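Empleo y participación
Abril · Por la redacción de Declercq · Lectura de 3 minutos

Buscamos participantes para un estudio sobre bebidas azucaradas y costumbres de compra en Zidville

Declercq es una pequeña oficina de estudios de consumo. Desde hace 7 años trabajamos con comercios de barrio y con asociaciones de vecinos, y ahora preparamos un nuevo estudio en Zidville. Queremos comprender mejor cómo las familias deciden qué bebidas entran en su casa: quién las elige, en qué momento de la semana se compran y qué papel tiene el precio en esta decisión.

En nuestro estudio anterior, hecho en Jodton, recibimos 1.496 cuestionarios completos. Fue un resultado muy bueno para nosotros, pero un cuestionario no permite conocer los detalles. Muchas personas escribieron en el margen cosas como «depende de si vienen mis nietos» o «solo cuando hay oferta», y nos quedamos con el deseo de preguntarles más.
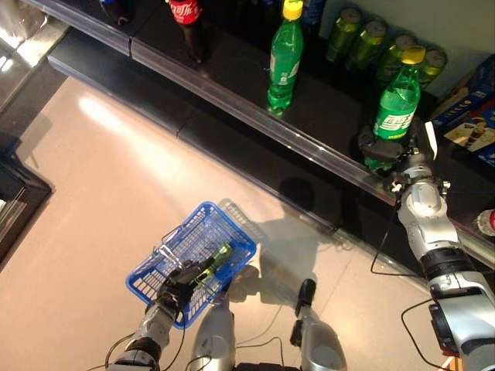 Por este motivo, esta vez pedimos a los participantes que lleven un diario de compras durante seis semanas. El diario se puede escribir en papel o en el teléfono, como usted prefiera. Cada anotación necesita pocos minutos: qué bebida compró, en qué tipo de tienda, para quién era y si la había previsto antes de salir de casa. Si una semana no compra ninguna bebida, también nos interesa, y basta con escribir «nada».

Al final habrá una entrevista de una hora en nuestro local de la calle Stalbridge. Se puede elegir entre la mañana, a las 10:00, o la tarde, a las 18:30. El local está en la planta baja y tiene acceso para sillas de ruedas.

Quién puede participar

Personas mayores de 18 años que viven en Zidville y que hacen la compra de su hogar, solas o con otra persona. No es necesario beber refrescos. Nos faltan sobre todo hogares con adolescentes y personas que viven solas, así que les animamos especialmente a escribirnos. No pueden participar quienes trabajan en la venta o en la fabricación de bebidas.

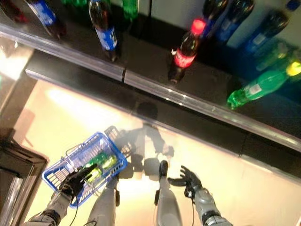
Qué ofrecemos

Una compensación de 60 euros en vales de compra, que se entregan después de la entrevista. Quien deja el estudio a la mitad recibe la parte que corresponde a las semanas terminadas. Los gastos de autobús hasta el local se pagan aparte, con presentación del billete.

Sus datos

Los diarios se guardan con un número y sin el nombre. No los vendemos ni los mostramos a las tiendas. Al cerrar el estudio le enviaremos, si lo desea, un resumen de los resultados.

Cómo inscribirse

Escriba una carta breve o pase por el local con sus datos de contacto, el número de personas de su hogar y el horario que prefiere para la entrevista. Aceptamos inscripciones hasta el final de mayo. Contestamos a todas las personas, también cuando el grupo ya está completo.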